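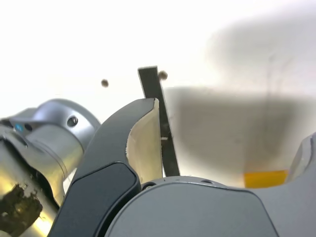
Cliren Community Storage: Frequently Asked Questions

Updated November 15, 2022

Renting a unit

How do I reserve a unit?

Fill in the reservation form or stop by the office at the Mevley Road site. We hold a unit for 2 days without payment. After that it goes back on the list.

What do I need to bring?

A government-issued photo ID and a card for the first month's rent. If someone else will be signing for you, they need a letter from you and their own ID.

What does it cost?

Small units are $80 a month and medium units are $100. There is a one-time setup fee, which we waive for anyone moving over from our Grustby location. Large units are priced by site, so please call first.

Is there a minimum stay?

One month. Rent is due on the first, and we do not prorate the last month. If you plan to leave in November, tell us before the month starts.

Access and security

When can I get in?

The gate opens at 6 in the morning every day, holidays included. Closing time depends on the season and is posted at the gate. Your code stops working at closing, but you can always drive out.

Can I give my code to someone else?

Please don't. Ask the office to add a second person to your account – it is free and they get their own code.

What kind of lock should I use?

Bring your own or buy one at the desk. Disc locks fit all our doors. Long-shackle padlocks do not fit the older latches at Mevley Road.

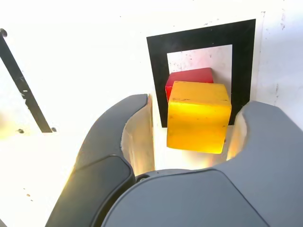 What you can store

Are there things I can't keep in a unit?

Yes. No fuel, paint thinner, propane tanks, fireworks, food, plants or animals. Tires are fine, up to one set per unit. Drain mowers and other gas-powered tools before you bring them in.

Are the units heated?

The indoor units at Mevley Road are. Drive-up units are not, and we don't suggest them for instruments, photographs or wood furniture you care about.

Is my property insured?

Not by us. Many home and renters policies cover items in storage, so check yours. If you have no coverage, the office can sign you up for the Dimaculangan plan, which is billed with your rent.

Moving out

How much notice do you need?

Two weeks, in writing. Email is fine. Sweep the unit, take your lock off and let the office know. An account stays open, and rent keeps adding up, for as long as there is a lock on the door.

Can I leave furniture behind?

No. We charge a disposal fee for anything left in the unit or next to the dumpster.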